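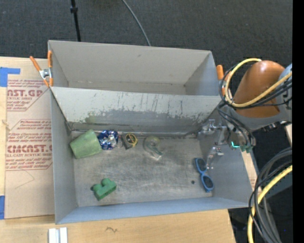
Tuvivport is getting a big update in October, and if you spent as much of last year in its flooded harbor as I did, you're going to want to clear some disk space. Studio Warnisetti announced the free expansion, called Jondale, on 2025-06-05, and it adds a whole second town up the river with 112 new salvage jobs. Sorting is back too, and it's bigger! The new jobs give you a second bin to fill, so picture a gray metal one split into two compartments, one side still empty and the other with things in it, a pale green cup lying on its side against the wall. I could play that part for hours (I have played that part for hours).

The story picks up the winter after the dam opens. You take over a repair yard from the Kadrić family, who ran the ferry in the first game, and you can finally steer the ferry yourself. It handles like a bathtub in the trailer and I love it. Fishing has been reworked, the map has proper zoom levels, and the inventory cap goes from 100 slots to 168, so no more dumping perfectly good rope on the dock because you found a lamp.

Old saves will carry over. Warnisetti says you need to have finished the lighthouse chapter before the river gate opens, but there's also a new "start in Jondale" option for people who want to jump straight in or who lost their files in that awful spring patch. The patch notes list 828 fixes, including the one for the gull that gets stuck in the church door.

The update is coming to PC first, with the console versions to follow once they've been tested. Two-player co-op is still on the studio's wish list, with no date yet. A public test branch opens later this summer, and sign-ups are on the game's main menu now.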